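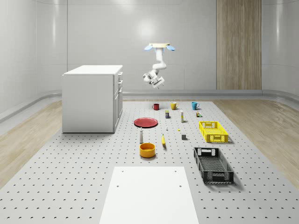 Roland Pearce wrote:
> I read your first numbers for the Trorkum gripper and I am not convinced that
> the gripper is the reason. You changed the fingers and the controller in the
> same week. If the old fingers had been run with the new controller, maybe
> they would look just as good. Also, I would like to know how you treat the
> plate. In our own tests a flat plate decides everything. A gripper which
> cannot lift a plate looks bad on the average even when it is fine on the
> rest, and if you leave the plate out, everybody looks like a champion.
>
> One more question. Is the arm hanging from the ceiling in all runs, or did
> you mix it with the table mount? The older post in this thread was not clear
> to me.

Hello Roland, hello all,

Thank you for reading so carefully. You are right about the controller, and I should have written it in the first message. I have now repeated the whole comparison with the Clultilport controller on both sides, so the only thing which changes is the gripper. It took longer than I wanted, and this is why I am answering only now.

First your last question, since it is the easy one. The arm is on the ceiling in all runs that I report. The table mount was in an older test, in May, and I do not use these results any more. With the ceiling mount the base does not take space on the work surface, and I can put the yellow crate and the black crate both on the right side without the elbow coming near them. The weak point is at the far row. When the arm reaches for the mugs there, the wrist must turn a lot, and with the old planner settings it sometimes chose a very ugly way around.

Everything is still simulation. I say it again because somebody wrote to me off the list and asked which cell we are renting. We rent nothing. The perforated surface, the room and the household objects are all in the Gebreyes scene package, and I only moved the objects and made a new placement file.

Now the results. Both grippers together made 3166 attempts, with the same start positions for both and three random seeds. One attempt means: go down, close, lift, hold, and put the object into a crate. I count it as failed if the object falls at any moment before the fingers open over the crate.

Mugs: almost no difference. Both grippers take them by the wall of the cup or by the handle, and the handle direction was more important than the gripper. With the handle facing to the right, the Grunden fingers sometimes touched it while they were going down and turned the mug a little. The mug was still picked most of the time, but the position in the hand was bad, and I would not trust it for a pour task later.

Banana: the Trorkum is better. The fingers are boxy and wide, and the banana does not roll out between them. The Grunden has a narrow tip, and if the closing point is only a little wrong, the banana turns around this point and slides away. I tried more closing force and it made things worse.

Upright bottles: here I was surprised. The Grunden is better with the slender one, because the narrow tips can go in without touching anything next to it. The Trorkum pushed it over in 33 attempts. Most of these happened when I let the approach come from the side, and with a straight approach from above it is almost gone. So this may be my fault and I do not want to blame the gripper too much.

Small pieces: I have no good answer yet. The contact model is not reliable at this size. Sometimes the little cube jumps out of the fingers like it was wet soap, and I do not believe a real cube would do this. I left these attempts in the log but I did not include them in the comparison.

And the plate. You will be happy, Roland, you were right about it. The plate alone gives 263 failures, more than all other objects together. Neither gripper can get under the rim from above when the plate is lying flat on the surface. I show the table now in two versions, with the plate and without, and people can decide by themselves which one is fair. My own opinion is that it must stay in the scene. A person who buys a gripper for a kitchen will have plates.

I also tried one trick, to push the plate until the rim stands over the edge of the surface and then grip it there. It works with the Trorkum when the pushing is slow. But it is a different skill and I think it does not belong in a gripper comparison, so it is in a separate branch.

What I would like from the list:

- If somebody has friction values for glazed ceramic against rubber finger pads, please send them. Mine are from an old table and I cannot find where I took them.
- If somebody runs Clultilport with a ceiling mount, did you change the joint limits for the wrist? I made them more narrow to stop the ugly motions, but then it cannot reach the far left corner any more.
- Roland, could you share how you placed your plate? If it was leaning on something, our numbers cannot be compared.

The placement file and the logs are in the usual folder. The log names still have the old numbering, please look at the readme before you open them. I will run the bowl next, with the grip on the rim and with the grip from inside, and I will write when it is finished.

Best regards,
M.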